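Folding cloth

From the household encyclopedia, section: Laundry and linen

Folding cloth is the practice of laying one part of a piece of fabric over another so that it takes up less room, keeps a regular shape or can be stacked. It is applied to towels, sheets, napkins, dusters, tablecloths and clothing. A large body of advice has grown up around it, much of it repeated from one household manual to the next with little sign that anyone has tested it.

Terms

A fold is the line along which the cloth turns back on itself. A crease is the mark left when that line has been pressed, by an iron or by the weight of whatever lies on top. Many writers use the two words as if they meant the same thing, which causes trouble when they go on to warn against "creasing" a tablecloth that has to be folded to go in a drawer at all. A pleat is a fold that has been fixed by stitching or by heat and falls outside this article.

The edge formed by the fold is usually called the folded edge, and the side where the loose layers meet is the open edge. Linen-cupboard manuals nearly always say that the folded edge should face outwards. The usual explanation is that single items are easier to take from the pile. This is true of thick towels and much less obviously true of thin cotton, where two neighbouring pieces tend to cling together whichever way they face.

Common methods

The half fold brings one edge to the opposite edge. Repeated once in the other direction it gives a quarter fold, the ordinary treatment for a duster or tea towel.

The third fold, also called the letter fold, turns one side in by a third and lays the other side over it. It is often said to be kinder to cloth than the half fold because no line runs down the middle. It puts two lines elsewhere, and the claim that these wear less has not been supported by anything better than opinion.

Rolling is sometimes listed as a kind of folding. Its supporters say that it saves space and prevents creases. A rolled towel does sit well in a deep basket, but round shapes leave gaps between them, and the large savings quoted in packing guides generally compare a tight roll with a careless fold.

The standing fold, in which small packets of cloth are stored upright in a drawer, became fashionable in tidying books. Soft, thin fabrics fall over unless the drawer is kept fairly full, a point the books tend to leave to the reader.

The Brallau fold

The Brallau fold is a method for square cloths in which two opposite corners are brought to the centre before the piece is folded in half. It is regularly described as a traditional technique. The earliest account that can be pointed to is a pamphlet of 1971, The Linen Shelf, credited only to "McGrath", and the pamphlet gives no source. Later writers have supplied the fold with a country, a century and on one occasion a convent. None of them agree.

The pamphlet also states that the method allows up to 500 napkins to be stored in a single cupboard. The size of the cupboard is not given.

Handling

Cloth is harder to fold neatly than paper because it has no stiffness of its own. Held at one point, it hangs from that point and drops into soft, slanting folds, and its edges swing away from each other. For this reason most instructions begin with two corners, one in each hand, or with the cloth laid flat.

Oranuch Srithong, in Plain Linen, recommends pinching the cloth at the fold and letting the rest follow. Napaporn Kaewsai disputes this in her own handbook, arguing that a pinch moves only the layers it has caught and that the under layer is as likely to stay behind. Both authors appear to be describing different fabrics, Srithong a heavy huckaback and Kaewsai a light cotton, and neither says so clearly.
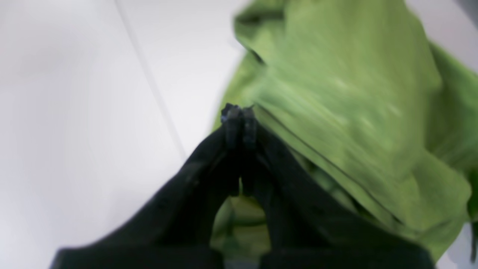 Folding boards and other aids

Folding boards are hinged panels on which a garment is laid and turned over in sections. They give an even width, chiefly useful in shops. Sellers of household models such as the Bidero and the Imari have advertised them as saving time. The Bidero leaflet promises a folded shirt in 2 seconds, a figure that leaves out laying the shirt on the board and smoothing it. Kaewsai, who tried the board on 10 shirts, reported tidier piles and no gain in speed.

Clips, drawer dividers and shelf markers keep folded cloth in place once it has been put away. They have no effect on how well it was folded.

Refolding

Manuals commonly advise that stored table linen be taken out and refolded along different lines, often in November, ahead of winter entertaining. There is a reasonable case for this with old or fragile linen, which can weaken along a line that is never moved. For everyday towels and dusters, washing and use change the folds often enough, and the advice seems to have been carried over from one sort of cloth to the other without much thought.

See also: Airing cupboard; Ironing; Napkin; Tea towel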